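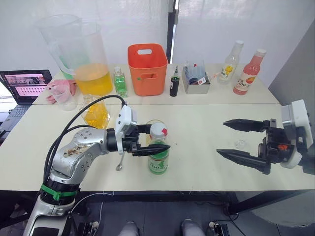
Ludley folding table, four months in

I bought the Ludley in November to replace a kitchen table that had got too wobbly to eat at. It is a light-colored folding table with a plain top, sold for kitchens and craft rooms. I paid $588 with delivery, which is more than I wanted to spend.

Assembly

Two people, 53 minutes. Lena Tomaszewski helped me and did most of the bolts. The instructions are drawings only and step six shows the brackets the wrong way up. Fit them with the long side toward the floor. The hex key in the box is soft and rounded off before we finished, so use your own.

Daily use

The top is the best part of it. Coffee wipes off if you get to it the same day. Turmeric doesn't. I got most of a yellow mark out with baking soda and left the rest. Pencil and scuff marks need a damp cloth and some patience.
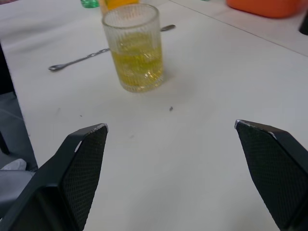 Dish soap is fine on the finish but the leaflet warns against anything with bleach, and a spray cleaner I tried left dull streaks that took two rinses to clear.

It weighs 47 pounds. I can fold it alone but I wouldn't carry it up stairs alone. The hinges were stiff until January and are fine now. One foot cap came off on Wednesday and I glued it back.

Compared with the Inidura

My neighbor Valentin Lazăr has the Inidura in the same size. His is lighter and cheaper, and it shakes when you chop on it. The Ludley doesn't. His does fold flatter, so it fits behind a door and mine won't.

Would I buy it again? Yes, at a lower price. Four stars. I took one off for the hex key and the drawings.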